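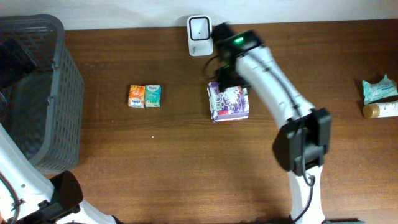
The Tidy-Up Club

By a staff writer, Sislow Magazine

I went to the Dilness robotics club expecting noise. I'd pictured wheels, sparks, maybe a little metal bulldozer flipping another little metal bulldozer over while a gym full of kids screamed. What I got was a dozen teenagers holding their breath over a pack of tissues.

It was great. I stayed three hours and missed dinner.

The club meets after school in what used to be the sewing room at Dilness High (there's still a drawer full of bobbins if you need one), and this year they've entered the Pastor Challenge, a regional contest where student teams teach a pair of robot arms to clear a table. Everything on the table goes in a basket. You get 80 seconds a run, no touching, no shouting at the judges. The finals are in April, and the rule sheet is 42 pages long, with a whole page on what counts as "in."

I figured clearing a table would be the easy part of robotics. My four-year-old can do it, on a good day, for a cookie. But then a junior with purple nail polish sat me down at the practice controls and told me to pick up a tissue box, and I knocked it sideways, chased it across the wood, pinned it against the wall and squeezed so hard the cardboard popped. She was very kind about it. She said her first one went on the floor.

What the students do, mostly, is practice. They drive the arms by hand, over and over, and save the good runs so the software has something to learn from. As of the night I visited they had 1,698 saved runs, and the number was written on the whiteboard in three colors with a lot of stars around it. They'd promised themselves pizza at 1,700. You have never seen people so motivated by two.

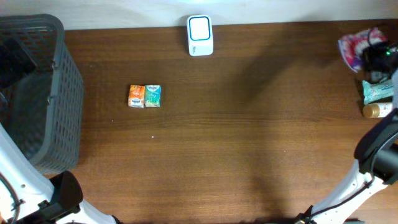
Soft things are the worst, I'm told. A box has corners, and a corner gives the fingers something to work with, but a pocket pack of tissues just sort of sighs and folds. Bottles roll. Anything in crinkly plastic slides out at the last second, and the shinier the wrapper the more the cameras get confused by it. The team has strong feelings about all of this! I heard a ten-minute argument about whether you should go for the small packs first, while you're fresh, or save them for the end, when there's more room to move. The freshmen were all for going first. The seniors wanted them last, and the seniors had the controls, so that was that.

Each item has a nickname, too, and they're in the software, so when a run fails the screen says something like DROPPED: GRANDMA. I asked which one was Grandma and got four different answers.

The money side is pretty scrappy. The school covers the room and the electricity. A parts supplier called Zollier lends the arms for the season, and the rest comes from a car wash and a very long bake sale that brought in 700 dollars between them. Most of that went to spare cables and replacement fingers for the grippers. Fingers wear out, apparently, or they get closed on the edge of the table by a visiting journalist. (I've sent a check.)

I kept asking the kids how they got into it and I never heard the answer I was waiting for, the one about taking apart the family toaster at age six. One came because her bus leaves late. Another likes video games and thought this would be the same, and says it's slower but you get a snack. A quiet boy by the window does nothing but label data. He goes through the saved runs one at a time and marks the exact moment the fingers close, and he told me he finds it relaxing, like shelling peas. I've thought about that more than I expected to. 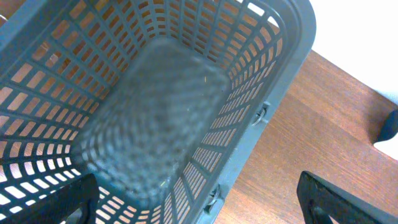
Photo: Dilness High Robotics Club

The basket has its own set of problems. You'd think once you've got hold of the thing you're home free, but the wall is tall enough to catch an elbow if you come in low, and if you let go too high, light stuff can bounce off the rim. Page 19 of the rule sheet says an item hanging over the edge scores half. The team thinks page 19 was written by somebody who has it in for them. They've spent most of the fall on that one movement, up and over and down, and they've gotten so they can do it with their eyes on the clock.

Toward the end of the evening they let the software try a run alone. Everybody stepped back behind a line of tape on the floor, somebody hit the key, and one of the arms lifted, thought about it for what felt like a week, and went for the tissues. It missed. It opened its fingers, shuffled over a little and tried again, and this time the pack came up off the wood, swinging a bit, and traveled all the way over and dropped in. The room went nuts. I yelled too, and I'd only known these people since three o'clock.

Then it went after the bottle and rolled it off the table, and a sophomore crawled under to fetch it, and they set everything up again.

The club takes new members all year, with no experience needed. Ask at the front office for the sewing room.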